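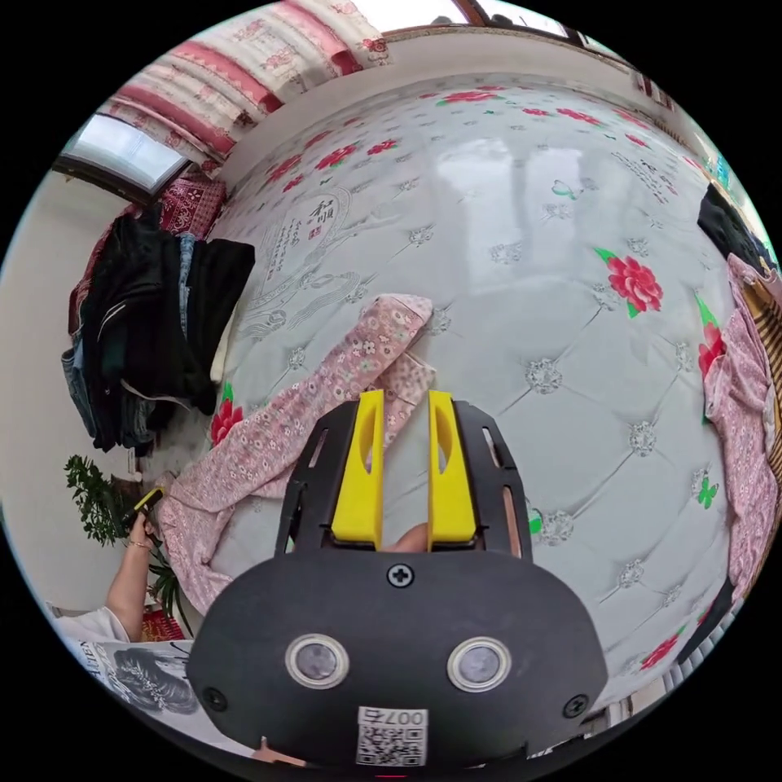

Why Do We Fold Clothes?

Hi, it's Menaka again! Last time I wrote about soap bubbles, and a reader asked me something much harder: why do grown-ups make us fold things when we're only going to unfold them again? Good question. I had to go and think about it with a pile of T-shirts.

A lot of it is air. When you drop a sweater in a heap, it's full of little pockets and tunnels with nothing in them but air. Fold it flat and press down with your hands, and most of that air gets squeezed out. Same sweater, less room! You can try it with two socks and a shoebox.

The other thing is wrinkles. Cloth is made of threads, and the threads are made of tiny fibers. If a shirt is scrunched up with heavy things on top, the fibers bend and get used to being bent. Cotton is terrible for this (my cotton dresses look like old maps by morning).

A big bed makes a great folding table, because you can spread a long dress out all the way. I like a bed cover with something printed on it, too. On one with red flowers and a butterfly, you can line up your sleeves with a flower, and the butterfly can mark where the socks go.

Sort first, fold second. I put dark clothes and jeans on one side and the flowery and stripy ones on the other, and then I don't have to hunt.

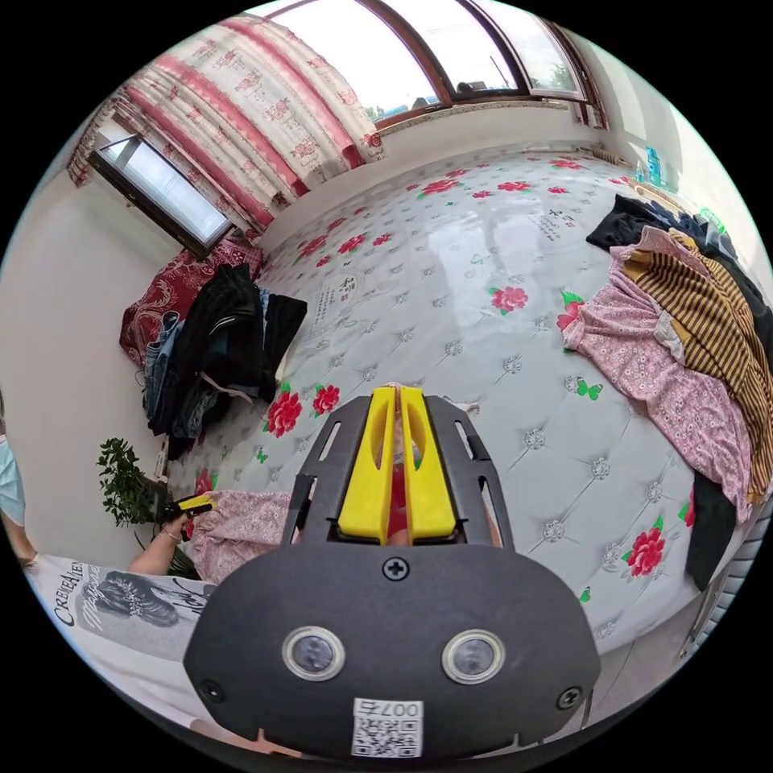
How to fold a T-shirt

Lay it face down and smooth it with your palms. Bring one side in to the middle, sleeve and all, then the other side. Now you have a long skinny shirt. Fold the bottom up to the neck and flip it over.

My first one came out shaped like a potato. Do five more and see how yours look!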